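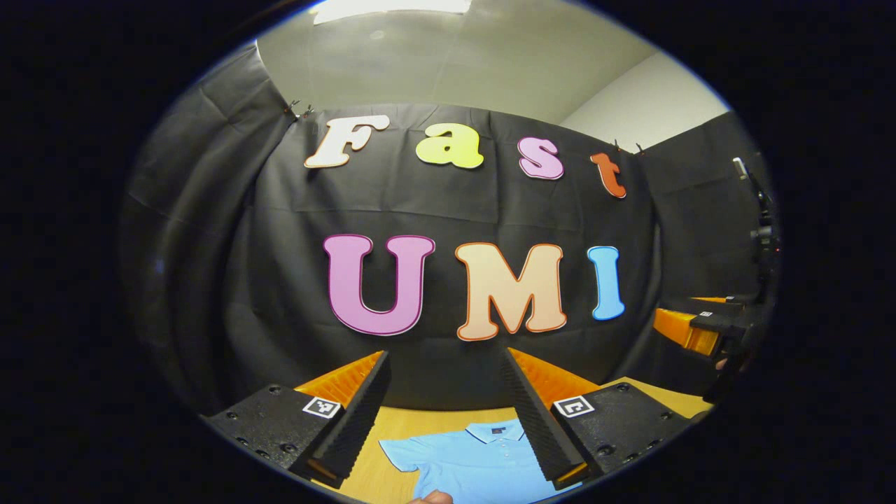

布のしわは掛ける前の晩にアイロンをかけておけば済む、掛けてからどうにかしようとするから面倒になる、とWiebke Sperlingからコメントをもらいました。前回の「黒い布を壁がわりに吊る」の記事についてのものです。そのとおりで、吊ってしまった布に下からスチームを当てても、折り目の谷はなかなか取れません。今回はしわの扱いと、切り抜き文字の貼り方、クリップの位置をまとめて書き直します。

布の選び方

黒い布は、つやのないものを選びます。つやがあると、天井の照明が折り目に沿って白く光り、文字より先にそちらへ目が行きます。店で買うときは、布を手に持って照明の下で少し傾けてみると違いがわかります。
幅が足りないときは二枚を横にはいで使います。はぎ目は水平に通すほうが、縦に通すより目立ちません。文字の段の境目に合わせるか、文字の裏に隠れる高さにしておくと具合がよいです。
端の始末は三つ折りが丈夫ですが、一度きりの飾りなら裁ち切りのままでも困りません。ただし上の辺だけは折って二重にしておきます。クリップが布の重みを受ける場所なので、一重だと伸びてきます。

しわの取り方

1 洗った布は脱水を短めにして、半乾きのうちに竿に広げて掛けます。
2 アイロンは裏から、あて布をして中温でかけます。黒い綿は表から直接かけるとてかりが出ます。化繊が混じったものは表示を見て温度を下げてください。
3 かけ終わったら畳まず、ラップの芯や紙筒に巻いておきます。筒がなければ、物干し竿に掛けたまま朝まで置きます。
4 どうしても畳んで運ぶときは、文字が来る高さに折り目が重ならないように畳みます。

吊ったあとに残ったしわは、霧吹きで湿らせて手のひらで下へなでます。文字を貼ったあとではできない作業なので、順番を間違えないようにします。紙の文字は湿ると波打ちます。

クリップで留める

上の辺は、まず左右の端を留めて、それから真ん中を見ます。端の二か所だけだと、布が重いほど中央が下がり、上の段の文字もつられて傾きます。真ん中にもう一つ足すか、布の上端に細い棒を通してから棒ごと留めると、線がまっすぐになります。
クリップは小さいもので足りますが、口の内側がすべるものは、薄いゴム片を一枚はさんでから使います。輪ゴムを切って開いたもので十分です。
重い布のときは、同じ場所に二つ並べて留めます。一つを大きくするより、布にかかる力が分かれて跡が残りにくいです。

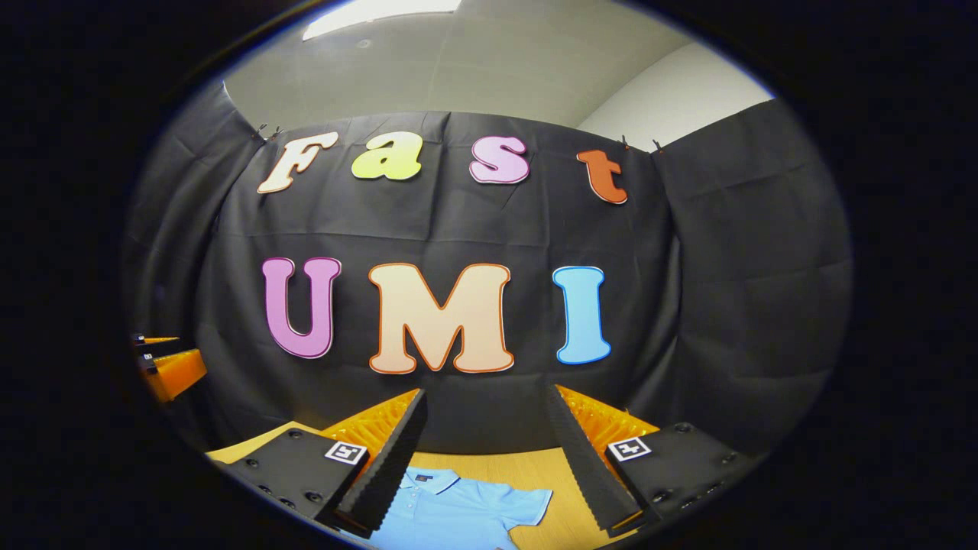
横にも布を下げる場合は、奥の布と同じ高さから吊るときれいに納まります。角のところで二枚を少し重ね、手前に来るほうを上にします。重なりが足りないと、すき間から後ろの壁が細く見えてしまいます。横の布は人が通るたびに動くので、裾に重しを入れておくと落ち着きます。わたしは細長い袋に米粒大の小石を詰めたものを、裾の裏に安全ピンで留めています。

文字を切る

丸みのある太い文字は、切るのも貼るのも楽です。細い書体は角が折れやすく、外すときに破れます。
型紙は薄い紙に描き、色画用紙に重ねてクリップで留めてから切ります。曲線は、はさみを動かさずに紙のほうを回します。「a」のように中に穴のある文字は、穴を先にカッターで抜き、外側はあとから切ります。逆にすると、持つところがなくなって線が揺れます。
黒い布の上では、淡い色がよく見えます。クリーム色、桃色、黄緑、水色などは離れたところからでも読めます。紺や深緑は沈みます。輪郭に同じ系統の濃い色を細く入れておくと、淡い色どうしが並んでもそれぞれの形がはっきりします。輪郭は切ってから描くより、描いてから外側を切るほうが失敗がありません。

文字を並べる

二段にするなら、下の段を大きくします。大きい文字を先に床に並べ、両端の位置を決めてから、上の段を割り振ります。
間隔は物差しで等しく測ると、かえって不ぞろいに見えることがあります。「I」のような細い文字の両わきは空いて見え、「M」のような幅のある文字の横は詰まって見えます。並べてから離れて見て、目で直すのが早いです。
少し傾けた文字が混じっているのも楽しい感じになります。傾けるなら一文字だけにせず、向きを変えてもう一つ二つ傾けておくと、ずれたようには見えません。

布に貼る

普通のセロハンテープは布に着きません。次のどれかを使います。

まち針 紙の裏から布をすくって留めます。跡が残らず、やり直しもききます。子どもの手が届くところでは使わないでください。
面ファスナー かたい側だけを小さく切って文字の裏に貼ります。起毛した布ならそのまま着きます。目の詰まった綿には着きません。
布用の両面テープ よく着きますが、長く置くと糊が布に残ります。飾る期間が短いときに向きます。
縫い留め フェルトの文字なら、上の二か所を黒い糸で軽くすくうだけで足ります。

どの方法でも、上側をしっかり留め、下側は軽くします。布は人の出入りで動くので、四隅を全部固めると、布が揺れたときに紙のほうへしわが寄ります。

外すとき、しまうとき

文字は下の段から外します。上から外すと、落ちた文字が下の文字に引っかかります。外した文字は厚紙の間にはさみ、平らにして箱に入れます。桃色と黄緑は日に当たると早く褪せるので、窓際の棚には置きません。
布は粘着ローラーを一方向にかけ、糊が残っていれば、古い布に少量の消毒用アルコールを含ませて目立たないところで試してから拭きます。色が移るようなら、やめて洗濯にまわしてください。
クリップは布から全部外します。つけたまましまうと、次に広げたときに歯の跡がくっきり出ています。

前回の記事では、霧吹きを文字を貼ったあとの手順に入れていました。Hiba Harbから指摘があり、そちらも直してあります。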